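Betreff: Re: [Werkraum-Liste] Sortiertisch: Säcke, Unterlage, Kehrschaufel

Hallo zusammen,

ich antworte gesammelt auf die Fragen von gestern und lasse den Text der ursprünglichen Mail stehen, damit der Zusammenhang nicht verloren geht.

> Am Sortiertisch rutschen die Müllsäcke ständig in die Kästen hinein,
> sobald etwas Schwereres drin liegt. Am Ende liegt die Hälfte neben
> dem Sack und wir wischen den Kasten aus. Gibt es inzwischen eine
> Lösung, oder sollen wir festere Säcke bestellen? Bei Prenumport gibt
> es die Rolle unter der Bestellnummer 2396, die wären dicker.
>
> Zweite Frage: Bleibt das Papier auf dem Tisch, oder war das nur
> vorübergehend? Und wo gehört die Kehrschaufel hin? Im Schrank
> hängt sie jedenfalls nicht.

Zu den Säcken: Dickere brauchen wir meiner Meinung nach nicht. Ich habe die 2396 im Juni ausprobiert, sie sind steif und legen sich schlecht um den Rand. Die dünneren von Larville (Nummer 509) halten, wenn man sie weit genug umschlägt. Eine Handbreit nach außen reicht, bei hohen Kästen etwas mehr. Vorher den Sack einmal kräftig ausschütteln und die Luft aus den Ecken drücken, sonst steht der Boden hoch und es passt kaum etwas hinein. Wer ganz sichergehen will, nimmt eine Klemme am Rand dazu. In der Schublade unter der Spüle liegen noch welche.

Zum Papier: Das braune Papier bleibt. Es ist die breite Rolle von Bouazza, und ein Zuschnitt hält bei normalem Betrieb mehrere Wochen. Bitte nicht feucht abwischen, es wellt sich dann und die Kästen stehen schief. Krümel einfach abkehren. Wenn Flecken drauf sind, die stören, den Bogen umdrehen und erst danach wechseln. Der Rest der Rolle steht hinter der Tür im Lager.

Zur Kehrschaufel: Die rosa Schaufel gehört auf den Tisch, zwischen die beiden Säcke, mit dem Griff nach vorn. Im Schrank hat sie niemand benutzt, und die Krümel wurden mit der Hand auf den Boden gewischt. Das Loch im Griff ist zum Aufhängen, über Nacht kann sie also an den Haken neben dem Fenster.

Links und rechts stehen die Säcke so, dass man von vorn an beide herankommt – der Abstand dazwischen sollte so bleiben, sonst ist kein Platz zum Ablegen.

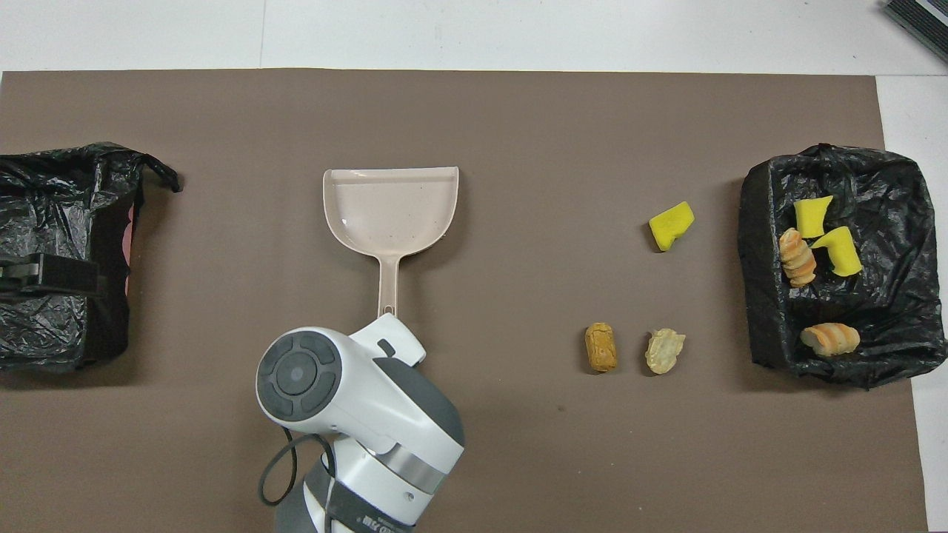
Sortiertisch mit Papierunterlage, rechts Schwämme und gestreifte Brötchen im Sack

Noch zwei Kleinigkeiten, die mir beim Aufräumen aufgefallen sind. Schwämme und Brötchen bitte nicht auf Dauer im selben Sack lassen. Feuchte Schwämme machen alles andere klamm, und der Sack riecht am nächsten Morgen entsprechend. Schwämme, die noch brauchbar sind, kommen ausgespült zurück an die Spüle.

Volle Säcke bitte abends zuknoten und gleich mitnehmen. Der Zahlencode für den Müllraum ist unverändert 3786. Wer den letzten Sack von der Rolle nimmt, schreibt es auf den Zettel am Lagerregal, dann kommt es mit auf die nächste Bestellung bei Flaltton. Die läuft über das Sammelkonto, also keine Einzelbestellungen mehr auf eigene Rechnung.

Wenn jemand eine bessere Idee für die Befestigung der Säcke hat, gern hier über die Liste. Einen festen Metallrahmen hatten wir schon einmal – der war beim Putzen dauernd im Weg.

Viele Grüße
aus dem Werkraum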